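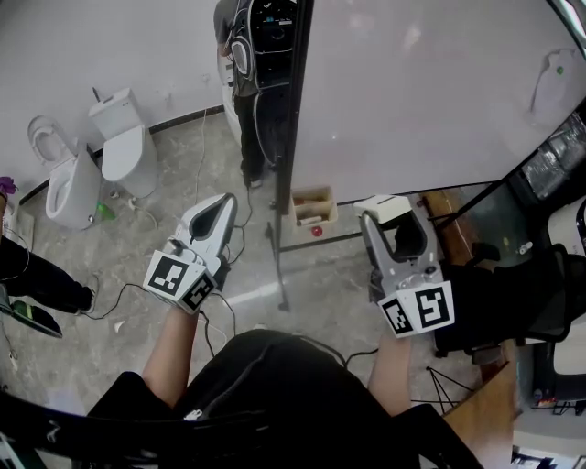

模型レビュー:Maltden 1/700「真珠湾在泊艦セット」

冬のあいだ、夜な夜な作っていた艦船キットがやっと形になったので、感想を書いておきます。英国の小さなメーカーMaltdenの新製品で、1941年12月の真珠湾に並んでいた戦艦2隻と、港湾用の小艇、それに係留用のコンクリート台座まで入ったセットです。値段は通販のPongsiriで116ユーロ。送料を足すと正直ちょっと痛い(笑)。でも戦史好きとしては、係留台座が付いている時点で負けでした。

箱を開けてまず驚いたのが部品の多さ! 説明書の部品表によると全部で800点だそうです。ランナーは小袋に分かれていて、船体、上部構造物、艤装と順番に番号が振ってあるので、探す手間は意外とかかりません。説明書は英語だけですが、図が大きいので読めなくてもなんとかなります。ただし工程14の塗装指示だけは図と文で色の番号が食い違っていて、私は文のほうを信じました。

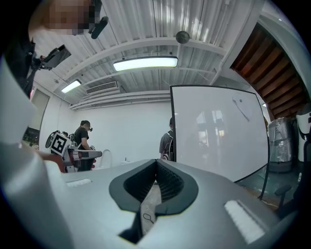 で、肝心の籠マストです。米戦艦といえばあの編み籠みたいなマストですよね。プラ部品とエッチングの両方が入っていて好きなほうを選べるのですが、プラのほうはさすがに太い。遠目にはいいけれど、寄ると竹かごです。エッチングは丸める治具が付いてくるのがうれしいところで、合わせ目を後ろに回せばほとんど目立ちません。一本目は見事につぶしましたけど、予備が一枚入っていて命拾いしました。

船体の合いは上々、甲板の板目も控えめで好みです。反対に残念だったのは主砲塔で、砲身の付け根にはっきりしたヒケがあります。パテ盛りと研ぎを砲塔ごとにやることになるので、ここで一週間消えました。あと、艦載機の透明部品が小さすぎて、一つは絨毯の奥に旅立ったまま帰ってきません。

色についても少し。この時期の太平洋艦隊の塗装は昔からもめるところで、濃い灰色か青かで資料の言うことが違います。Maltdenは濃い灰色を指定していて、付属の解説冊子にその理由が3ページも書いてある。この冊子がまた良いんです。停泊位置の略図に加えて、攻撃のあとの引き揚げ作業のことまで触れてあって、組む手を止めて読みふけってしまいました。船だけ並べて満足していた自分としては、乗っていた人たちのことを考えながら手すりを貼る夜もあって、なんだかしんみりしましたね。

比較用に、以前作ったMorasmontの同じ級のキットも棚から出してみました。あちらは古い金型なので細部はのっぺりしていますが、部品が少なくて週末に完成するし、価格も2,000円台。初めて米戦艦を作る人なら私は今でもMorasmontをすすめます。Maltdenのほうは、エッチングを何度か触ったことのある人向けかな。

デカールはSkelthorpe製が付属。薄くて発色もいいのですが、糊が弱めなので軟化剤は少しずつ使ってください。私は艦尾の艦名を一文字ちぎりました。

総合で5点満点の4点。砲塔のヒケがなければ満点でした。次は同じシリーズの工作艦が出るらしく、冊子の裏表紙に予告だけ載っています。発売が8月とのことなので、それまでに積んである駆逐艦を片付けておきます。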